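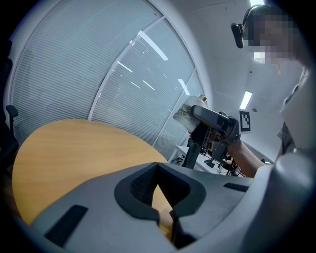

Curved glass partition, pale gray horizontal blinds, honey-colored wood table. Notes on the small meeting room follow.

1/ Spent part of 16th April going through the small meeting room with a tape measure and a notebook. A few people asked for the writeup after my last thread on the open-plan side, so it goes in order: glass, light, table, chairs, schedule.

2/ The glass first. The partition runs in a curve and is split into panels by white mullions. Curved partitions look good on a floor plan and cost you later, mostly in blinds. A straight headrail will not follow a curve, so each panel needs its own run.

3/ We got two quotes for the blinds. Pimametti wanted to do the whole wall as one custom job. Jõgi quoted per panel with standard parts. We went with Jõgi. Replacement slats are a stock item and arrive in 8 days.

4/ Closed, the blinds deal with people walking past in the corridor. They do nothing for reflections. The ceiling lights show up on the glass as diagonal white streaks, and from some seats that is most of what you see when you look up.

5/ Things I tried for the streaks: dimming the panels (helps, but the room gets gloomy), tilting the slats (no change, the reflection is on the glass in front of them), moving the seats. Moving the seats won.

6/ Kadri Raudsepp pointed out that an anti-reflective film exists for this. It does. On a curved wall the installer wants every panel templated separately. Parked until June, when the budget reopens.

7/ Ceiling. White, with a rectangular fluorescent panel and a small round fixture close to it. I measured 300 lux at the table with the blinds closed. Fine for talking, low for reading small print or doing anything fiddly with your hands. I would like more over the table and less over the door.

8/ Table. Light wood, fine grain, curved edge. The curve is the good part. You can slide a chair along it without meeting a corner, and two people can work next to each other without knocking elbows.

9/ The less good part is the finish. It is an oil finish, so it takes rings from mugs. Valdis Dambrauskienė re-oiled it last year and left instructions: wipe along the grain, damp cloth, no spray cleaner. The spray cleaner keeps coming back to the shelf anyway.

10/ Anything with a hard base should sit on felt. Monitor stands, metal lamps, the steel pen pot. There is a sheet of felt in the drawer under the window sill in the copy room, already cut into squares.

11/ Chairs. Black office chairs with black armrests. Armrest height is the number to check before buying. Ours top out at 63 cm and the underside of the table is higher than that, so they tuck in. The Lurnurville chairs we had on trial did not, and they stuck out into the walkway all day.

12/ Armrests also mark the table edge if people lean back and swing around. I went over the edge with a fine pad and a bit of oil. Took most of it off. One dent is staying.

13/ Sound. Glass on one side and a hard ceiling make it lively. Closed blinds take a little off the top, less than people expect. Stistis make a ceiling panel that would fit between the lights – I have asked for a sample and nothing else so far.

14/ Capacity. The booking page says 8. That is 8 people with notebooks and nothing on the table. With equipment out, book it for fewer and leave the corridor side open.

15/ Cleaning schedule as it stands: table daily, glass every 7 days, blinds when someone complains. I would move the blinds to monthly. Pale gray hides dust for a long time and then it all shows at once.

16/ Still open: the film, the ceiling panel, a brighter light over the table. Slat part numbers are in the shared folder under Jõgi. If you replace one, write the panel on the list so we know which runs are wearing out.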